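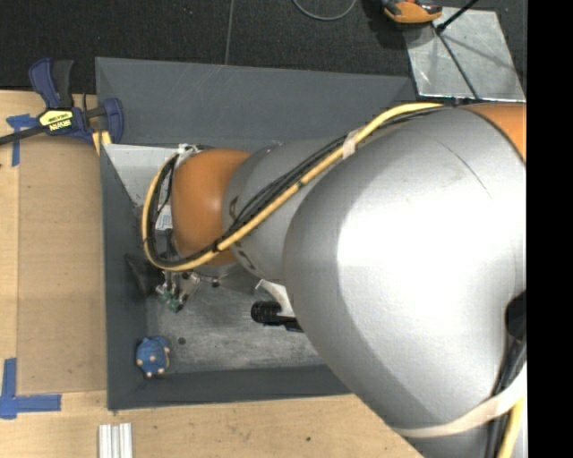 SKOLTENT, Apr 26, 2024

Packing Room, Bravside Building: A Gallery
Reading time: 3 minutes

The packing room on the ground floor of the Bravside building has been in use since January. It covers 600 square feet and handles small household parts: hooks, hinges, drawer pulls, shelf pins and the bags of screws that go with them. Saoirse Brophy runs the room and Fiachra Kinsella keeps the stock list. A set of prints hangs in the front hallway.

The gallery opens at the picking table. The dark gray bin sits against the light wooden tabletop, and its walls slope. Yellow and black cables run along the arm and loop at the orange wrist, with a pale band holding them together farther up. The small pieces at the tips of the gripper are green.

Notes on the room

The table. The first tables came from the old McGrath store and were too low for most of us. The ones we use now were built to a height that suits a person standing up. They get wiped down at the end of every shift and sanded once a year. Tape is used sparingly on the tops - it pulls the finish off, and we have already had to redo one corner.

The bins. Parts are sorted into bins before they are packed. We tried straight-sided bins at first, and small parts collected in the corners where they were hard to pick out. Sloped walls bring them back toward the middle. Each bin gets emptied completely before a different part goes in. Mixing half a bin of hinges with half a bin of brackets cost us most of a morning in January, and we would like to avoid doing it again.

The orders. A normal order is 16 cartons. The largest one so far was for Isilum, which wanted 3000 drawer pulls in bags of two, with screws. That took the room four days, including a stop when the bags ran out. Fiachra now keeps 2000 spare bags on the shelf by the door and reorders when the second box is opened.

The labels. Every carton gets one label on the short side, lined up with the bottom edge. Labels on the lid end up hidden as soon as the cartons are stacked. The part number goes on the top line and the packing date goes under it.

The shelves. Finished cartons go on the left-hand shelves and returns go on the right. Heavy items stay below waist height. The top shelf is for empty cartons only, folded flat.

Closing up. Loose parts go back in their bins, the floor is swept toward the loading door, and the stock list is signed and hung on its nail. Saoirse checks the list in the morning before the first order is pulled.

Prints from the hallway set can be ordered at the front desk. They come in one size, unframed, and are usually ready the following week.

Last updated: Apr. 2024

Contact the Bravside front desk | © 2024 Bravside | Back to top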